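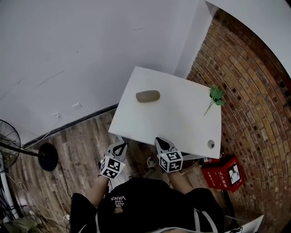 Why do people in Lerville buy the veg they buy?

I picked this for my project after a row at home over the price of spuds, and I'm really glad I did! I spent two mornings at the Oltisura market and one at the Aline shop on the main road, asking shoppers what made them choose one stall over another. In the end I got 121 answers (my target was 900, which was a bit mad).

Most people said price, but freshness was very close behind – and 17 said they just go where they've always gone. Only eight cared where the food was grown. I'd expected loads more, so my first guess was wrong.

If I did it again I'd go in December too, when the Muriithi stall sells its winter boxes, and I'd make the form shorter.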